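Siltitz K2 Counter Cell
Bench-mounted arm for break rooms, test kitchens and small prep stations

The K2 takes over the repeated part of counter work: picking up, moving and setting down small items between a plate, a board and open containers. Staff keep loading, checking and cleaning. At Kollow, where two cells run the morning setup, Roxana Bermúdez moved from tray filling to writing the placement routines, and her old shift now starts at the screen.

The cell does not need a cleared bench. Routines are taught on the counter as people use it, with appliances left in place along the back wall and toy fruit standing in for the real thing.
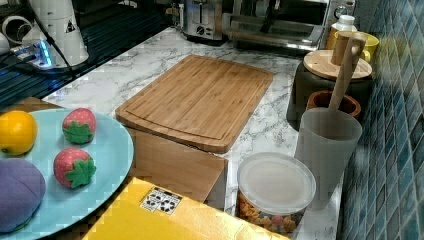

Specifications

Reach: 794 mm
Payload: 1000 g
Working height above counter: up to 105 mm
Stored routines: 82
Mounting: clamp or bolt plate

What changes for staff

One person per shift is named as cell lead. The lead starts the routine, clears stops and signs off the counter before handover. Training takes over one shift - usually two - and is given on site by Fredy Flores of Brarnside, our service partner.

Lead time on request. Spare gripper pads are sold in pairs.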